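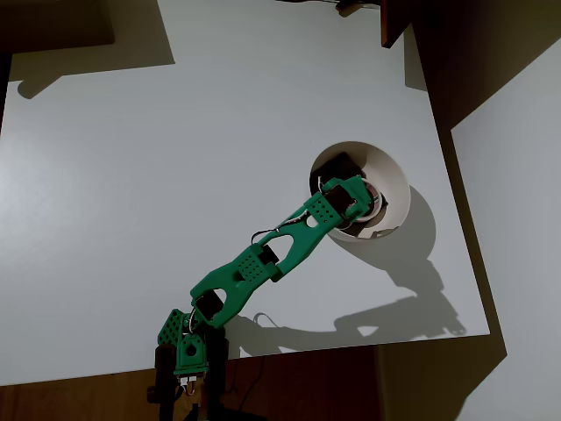
Arm build, Peltbridge workshop, October meeting. Started late, door code had changed again. Minutes of last time agreed, one correction – the Leite servos were 30 pounds for the set, not each. Green arm on the white table, discussed first. Wires still loop round the shoulder joint and the group wants them tied back before anyone runs it at full speed. Cup test to carry on with the brown block, same white cup, no new objects untill the wrist is sorted.

Parts
Elbow housing to be reprinted, current one 55 g and thought too heavy. Try thinner walls. Rillar filament nearly out, one more reel agreed.

Money
472 in the tin after the last order. Bench power supply put off again. Some grumbling.

Software
Plultberg branch merged. Gripper closes too hard at 123 on the slider, leave it lower for now. Calibration file to go in the shared folder, NOT on the old laptop.

AOB
Base needs a proper clamp – two offered, try the bigger one first. Open evening, no decison. Kettle descaled.

Next meeting same place, half seven. Bring own screwdrivers.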